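Balloon glue dots, the sort that come in a flat foil packet
Reviewed by Daithí Horgan

I have owned three kinds of sticky dot in my life and been let down by two of them, so I came to balloon glue with low expectations and a ceiling to decorate. The occasion was my niece's birthday in November. The theme was rabbits. I was not consulted on the theme.

The idea is simple enough. You press the neck of the balloon on to a dot, peel the dot off its backing, and press the other side on to whatever you'd like the balloon to hang about on. My Grorico tape does the same job and brings the paint down with it, which is why I went looking for something else. Eylül Kırmızıgül, who runs the party hire place in Setberg, sold me a packet and told me to clean the wall first. I cleaned the bit you could see.

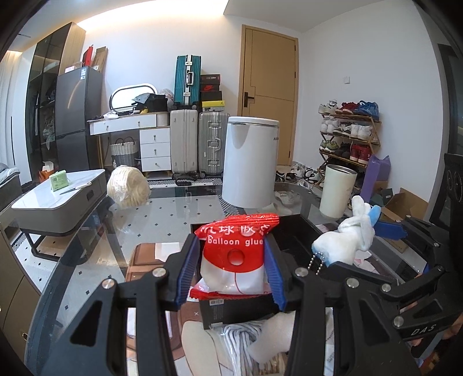
The balloon glue, with a small plush rabbit to the right.

Full marks for the packet, which is red and white with a balloon-on-a-string design on the front, so even I could find it in a drawer. Most of the writing is Chinese, and the English runs to "balloon glue". I have bought flat-pack wardrobes with less helpful instructions.

In use: I put up 20 balloons. Seven were on the floor by morning, all from the stretch of wall above the cooker, where I will accept some of the blame. The rest stayed up for two days and would be there still if my sister hadn't gone round with a fork. The dots rolled off the gloss paint with a thumb. On the matt wallpaper they were more attached to the place than I am, and one took a small flake with it.

They also stick to fingers, sleeves and each other. Peel one at a time and keep the rest of the strip well away from cardigans.

Good for: gloss paint, glass, door frames.
Less good for: wallpaper, anywhere near a frying pan.
Would I buy it again? Yes, and I'd wash the wall.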